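Saturday, November 7, 2020

The orange bag and the coffee carrier

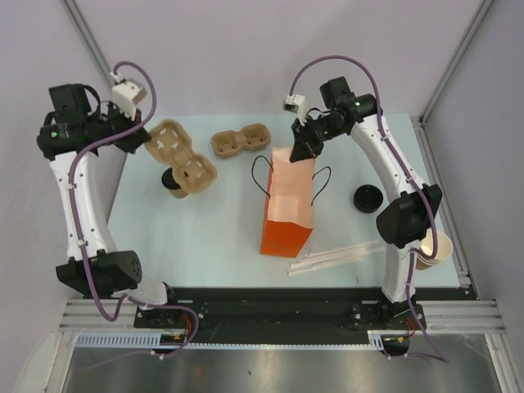 A paper bag must stand by itself before you put anything in it, my neighbour told me on the stairs this morning, otherwise the drinks go over and you carry soup home. She said it as a law. I had only asked her if she had spare bags for the market, but I have been thinking about it all day, and now it is evening and I write it down.

I keep too many bags. After lunch I took them all out from behind the pantry door and put them on the kitchen floor, and there were 93. I counted twice, as the first number did not seem possible to me. Most were the plain brown ones from Prullholm, where I buy bread, and they are so thin that I have no good feeling for them. I put these in the recycling, except a few for potato peels.

The orange-red ones I like the best. They are tall and narrow, with black cord handles, and the colour makes me cheerful even in a grey week. The narrow shape is a difficulty, however. A cup carrier of brown pulp, the kind you receive with takeaway coffee, does not wish to go in flat. You have to tilt it, one end first, and hold the mouth of the bag open with the other hand, and the handles fall always to the inside at the wrong moment. I tried it with an empty carrier from Skarmont. The first time I tore the rim a little. The second time I folded the handles outward before I began, and that went better.

I wanted to know this for a practical purpose. In December I will bring the small gifts to the people in our building, and I thought the carriers could hold jam jars so that they do not knock together. I have 6 jars of plum and two of quince. The quince did not set properly and I will probably keep it for myself. The small jars from Manríquez sit well in the cup holes. The Drernum jars are too wide, and they stand up on the edge in a way I do not trust.

My neighbour's law I tested also. I stood an orange bag on the counter and pressed the bottom flat with my fist from the inside, and it stayed upright while I washed the dishes. With a jar in it, it leaned.

Tomorrow I must ask at the bakery for some cardboard to put in the bottoms. I have also to buy labels, and the good string, the one which does not shed its fibres on the jam.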